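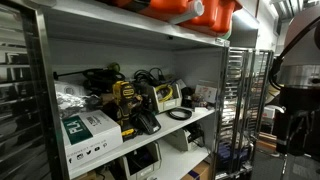 According to the night crew at Clarnmont, the arm dropped out twice in February with the same fault, and both times it came back after somebody jiggled the cable. So I did the checklist again, properly this time!

Work cell check, Kidunska line

E-stop, door side: OK
E-stop, bench side: FAIL. Sticks on release — tagged out
Arm cable, strain relief: FAIL. Clamp has let go, so every move tugs the plug
Gripper hose: OK, due at 4,000 hours
Restart delay, 60 seconds: OK (I timed it with my phone)
Cords off the floor: mostly, I'll have another go at 7

Please don't jiggle it again. New clamp's coming from Sudov.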